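How to Unload a Front-Loading Dryer

12 shares | 4 comments

Wait for the cycle to end, then swing the door all the way open so it stays clear of your arm. Set a basket right below the opening. Pull out small items first, such as cloths and socks, then the heavier clothes.

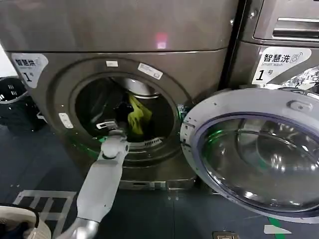 Dryer No. 1 with the door open and a yellow-green cloth in the drum.

Reach up and feel along the top and back of the drum for anything left behind. Run a finger around the gasket too. Shake out each piece and fold it within 6 minutes to keep wrinkles down. Wipe the door glass with a soft cloth and leave the door ajar.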